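Why does my policy do better with fewer demos? (bimanual floor pickup)

Posted by amomen_lab_rat
April 23, 2018

Hi all! First post here, long time reader. I have a result that I'm really excited about and also don't fully trust, so I'd love some eyes on it.

We're teaching a two-armed robot to tidy up a floor from demonstrations. It's plain behavior cloning: head camera image plus joint angles in, joint targets out. An operator drives both arms, we record everything, and the network learns to copy. The left side has a jointed hand and the right side has a simple gripper, so the two arms end up with quite different jobs.

Our full set is 3,806 demonstrations. Training on all of them gives a policy that reaches for things nicely and then dithers. It hovers over the item, backs off, comes in again from another angle, and sometimes just sits there. Then Radwa El Ouafi in our group suggested training on one operator's demos only. That's 277 of them, a tiny slice! And the dithering is almost gone. The arms commit. Same network, same number of training steps, same learning rate.

I expected it to be worse in every way and I nearly didn't bother running it. So what's going on? Is one consistent teacher really worth that much, or am I fooling myself somewhere? The room is the same in both sets, and the items are ordinary stuff, bottles and round things and so on.
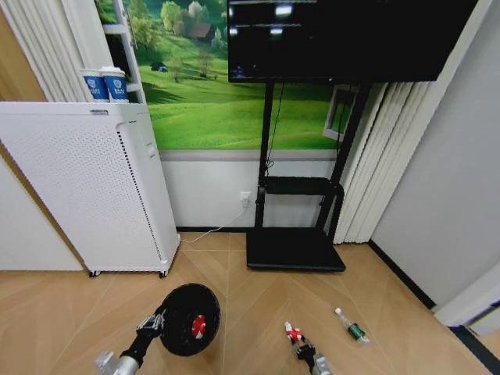
Head camera view, hand on the round black piece, bottle still on the floor to the right.

Things I've already tried on the full set: a bigger network (same behavior, slower), dropping the joint angles from the input (worse), and smoothing the recorded actions (a bit better, but the grasps get mushy). I haven't tried anything clever with the loss. Test runs are scored by hand, success or no success, with a cutoff on time.

Happy to post training curves if they're any use, though I warn you they look boring. Validation loss is actually lower on the full set, and that bugs me more than anything else.

Posted by Turnico

Great result, and yes, I believe it! We ran into the same thing with drawer opening.

What you're seeing is mostly averaging. Suppose one operator goes for a bottle from the cap end and another comes in over the middle. Both are fine. But if your loss is mean squared error, then for an image where either is possible the network's best guess is halfway between, and halfway between two good grasps can be a bad one. Then the arm moves a little, one option looks slightly better, it leans that way, the picture changes, and it leans back. There's your dithering. One operator tends to have one habit, so there's much less to average.

It also fits your validation loss. Loss is measured on recorded frames, one at a time, and most of those frames are easy reaching through open air. More data helps there. The few frames around the grasp hardly move the number, and they decide whether the run works.

Things I'd try, in this order:

First, swap the output for a mixture density head. Even 3 components made a big difference for us. Pick one component and stick with it for a short stretch of time, or you'll get jumping between modes in place of dithering.

Second, feed the operator ID in as an extra input during training and fix it to one operator at test time. It's ten minutes of work and lets you keep all the data. I love this trick.

Third, check your pauses. Operators stop to think, especially new ones. If the recordings have long still stretches, the network learns that holding still is a very good prediction. Cut any stretch where neither arm moves. I'd bet this explains the runs where it just sits there.

One caution on your test. Please also draw 277 demos at random from the whole pool and train on those. Without that run you can't separate "one teacher" from "small set, same number of steps," and with a fixed number of steps the small set gets many more passes over each demo. Draw a few different random sets if you have the machine time.

Posted by Badawi

More data always wins in the end, I think you have a bug. Check that your cameras and joint readings are lined up in time for all operators. Ours were off after a driver update in November and it looked a lot like what you describe.

Posted by Polik

Agree with Turnico on most of it, and Badawi's timing check is worth an afternoon too, as a lag that differs between sessions would hurt the mixed set and leave a single operator's set alone.

I'd add a question about where the items start. Does your one operator always lay them out in the same patch of floor? If so the smaller policy may have an easier job in testing without you noticing, especially if that same person sets up the test runs. Have someone else place the items, and use a list of positions written down beforehand. Run both policies from the same list.

Also split your scores by arm. With a hand on one side and a gripper on the other, I'd expect operators to disagree far more about the hand. All those fingers leave room for personal style! If the left side gains a lot from the single teacher and the right side barely changes, you have a much more interesting result to write up, and a strong hint that the mixture head only needs to go on the left.

We trained on 1,000 demos from two people and could tell from the finger motion alone which of them the policy was copying in a given run. It was really fun to watch. Please come back and post the random subset numbers, I want to know!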